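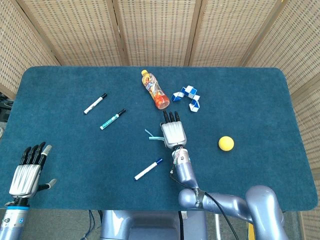 Tabletop cell rules: what do you all enforce, and what's just on the wall?

feltandfury
I've been asked to write the house rules for our two-arm stations. The current document is a laminated page left over from the Trenik days, and it includes a line about the fax machine. What do you have in writing that people follow?

Mine so far: loose wires taped before power on, object list signed off, no sealed liquids over the table, speed cap on anything with fingers.

ohm_on_the_range
You're going to lose the liquids one. Every grasping set has a drink bottle in it, because apparently the future of robotics is handing people soda. We allow them with the cap taped and 400 ml max. Anything bigger gets filled with rice and everyone pretends.

pinchpoint70
Disagree. Liquid moves, rice sort of moves, and a policy that has only met rice is going to have a bad day in a kitchen. Keep real drinks. Put the rule on the electronics: nothing live below table height without a drip cover. Look at the first post, there's a cable bundle hanging down right under the table edge. That's where I'd spend my afternoon, long before I banned orange drink.

feltandfury
Fair. Covers added to the draft. The cap rule stays, though. I've cleaned felt before and it never forgives you.

gasket_case
While we're on that picture: cable on the outside of the arm, wrist to past the elbow. What's your rule for slack? Ours is full range of motion by hand, power off, one person moving and one watching the cable. At Lindgren they made us do it every shift and I complained every shift. Then I moved to a place that didn't do it and learned what a snagged connector costs.

ohm_on_the_range
Every shift is theater. Do it after any change to the arm and once every 40 hours of run time.

gasket_case
Theater is cheaper than connectors.

pinchpoint70
Siding with gasket, and I resent it. Also, tape on wrist leads is a temporary fix. Write down an expiration. Ours is 2000 cycles, then it gets a proper clamp or the station is tagged out. Without a number, tape becomes a structural component.

trimpot
New here, possibly dumb question. Why does anyone need an object list? It's markers and a ball and one of those twisty snake puzzles.

feltandfury
Because in September somebody put their own keys in the set, and we spent a morning working out which tote they went home in. List goes up, objects get checked in and out. Small round things get their own line, they travel.

ohm_on_the_range
Markers should be capped too. I see yours are. Ours were not, once, and the Garkix tech still calls that hand "the zebra."

trimpot
OK, I withdraw the question. What about people reaching in to reset objects?

gasket_case
Arms parked, stop pressed, then reach. No exceptions for "it's only the marker."

pinchpoint70
One exception: if your stop drops holding torque, park the arms somewhere they can sag without landing on you. Check what yours does before you write the sentence. We had Trusora stations next to older ones and they behaved differently on the same red button.

ohm_on_the_range
That one I have no argument with. Mark the calendar.

feltandfury
Draft two goes up tonight, with reset steps at the top and cables second. The fax machine is out, unless someone objects.

gasket_case
Does it have a drip cover?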